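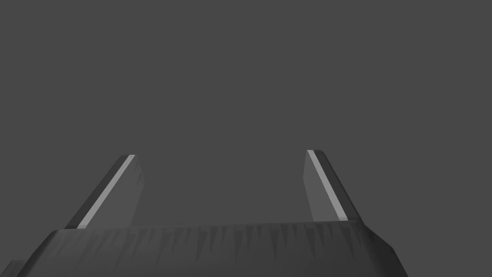
PRESS RELEASE
For immediate use

Pletis opens furniture repair and exchange service in Kiltari

Kiltari, September. Pletis, the household repair company from Nivness, is opening its second workshop this month. The new workshop stands on Hashmi Street in Kiltari, in the former post office building, and it will repair, exchange and sell used furniture for homes in the town and in the villages near it.

The service in Nivness has been working for 3 years. In the last year it received 400 pieces of furniture, mostly tables, chairs and chests of drawers. Many of the owners came from Kiltari, and they had to hire a van or ask a neighbour with a trailer. With the new address this journey will no longer be necessary.

Customers can bring a piece to the workshop or ask for collection. Collection inside the town is free of charge for the first piece and is made in the afternoon, between 2 and 6 o'clock. For the villages there is a small fee, which is told to the customer before the van is sent. Each piece is examined on arrival and the owner receives a written offer with the price and the expected time of the work. If the owner does not accept the offer, the piece is returned in the same condition and nothing has to be paid for the examination.

The workshop accepts:
Dining tables, desks and kitchen tables
Chairs and stools, also with woven seats
Wardrobes and chests of drawers, if they can be taken apart
Shelves and small cabinets

Sofas, mattresses and garden furniture are not accepted at present. Pletis is looking for a partner for upholstery and will inform customers when this work can be offered. 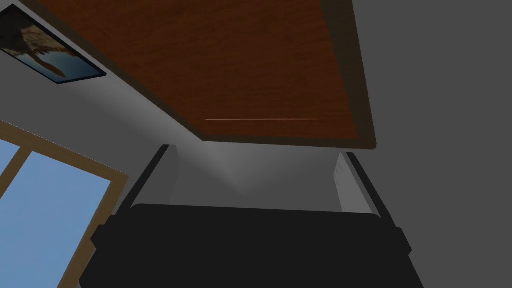
The most frequent repairs in Nivness are loose joints, damaged edges and old varnish. A loose joint is normally opened, cleaned and glued again, and it must stay in clamps over the night. Damaged edges are filled or, when the damage is deep, replaced with a new strip of wood in a similar tone. Old varnish takes the longest time and for this reason it has its own price list, which hangs beside the entrance and can also be requested by e-mail.

All repairs in Kiltari come with a guarantee of 2 years on the joints. Marks from daily use, such as scratches and rings from cups, are not covered.

Besides the repairs, the new address will have an exchange room. A customer who no longer needs a piece can leave it there and receive a credit note. The credit can be used for a repair or for another piece from the room. The same system exists in Nivness, where it is used very much by families who move from a larger flat to a smaller one.

In the first month the workshop offers 30 free places in its evening course on the care of wooden surfaces. The course takes one evening and begins at 6 o'clock. Participants learn how to clean, oil and wax a table top, and they may bring one small object of their own. Registration is made at the counter or by telephone.

About Pletis
Pletis repairs and resells household furniture. Its main office and first workshop are in Nivness.

Press contact
Pletis, Press Office, Nivness
Photographs of the Kiltari building and the price list are available on request.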